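SLIDE 1 - title
Thanks Nathalie Petrenko for the invite. Say the title once, move on. Running long already, skip the Nestodton history.

SLIDE 2 - what we asked
Can you train on demos from a hand-held gripper, no arm anywhere in the loop, and get a policy that handles stacked dishes? Stacks are the nasty part. Grab a rim, how many did you get? Wrist view only, wide lens, fingers always in view. 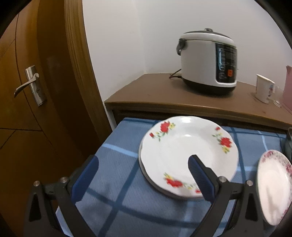 SLIDE 3 - data
2,914 demos recorded. 2,703 kept after filtering. Dropped ones mostly tracking loss, some bad finger-width readings. 13 homes, all in Grindov. Own dishes, own tables, we brought nothing but the gripper. Busy patterns stay in!! Plaid and florals are good for tracking, lots of corners to lock onto. Plain white tabels were the worst. (people will ask, backup slide)

SLIDE 4 - labels
Go slow. Every grasp gets a contact label: outside wall, inside wall, or across the rim. Hand labeled 400, trained a small classifier on those, ran it on the rest. Spot checked. Rim grasps on nested bowls = most confused class, one pad inside and one out, and inner wall hides the pad tip.

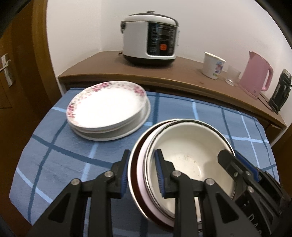

SLIDE 5 - result
Headline: contact labels help more than extra demos. Half the data with labels beats all of it without. Point at the left bars first, then right. Gain is biggest on bowls, small on flat plates, near zero on cups. Don't oversell the cups.

SLIDE 6 - vs Leclerc baseline
Same split, same cameras, they use no contact signal. We retrained it ourselves, say so. Gap closes if you give it our labels, so its the labels doing the work.

SLIDE 7 - what breaks
Clear glass. Stacks that stick together. Policy regrasps forever, play the clip, 10 sec max.

SLIDE 8 - next
Prastetora release, data plus label tool, February. Force on the pads after that.

Questions. If none, go back to 5.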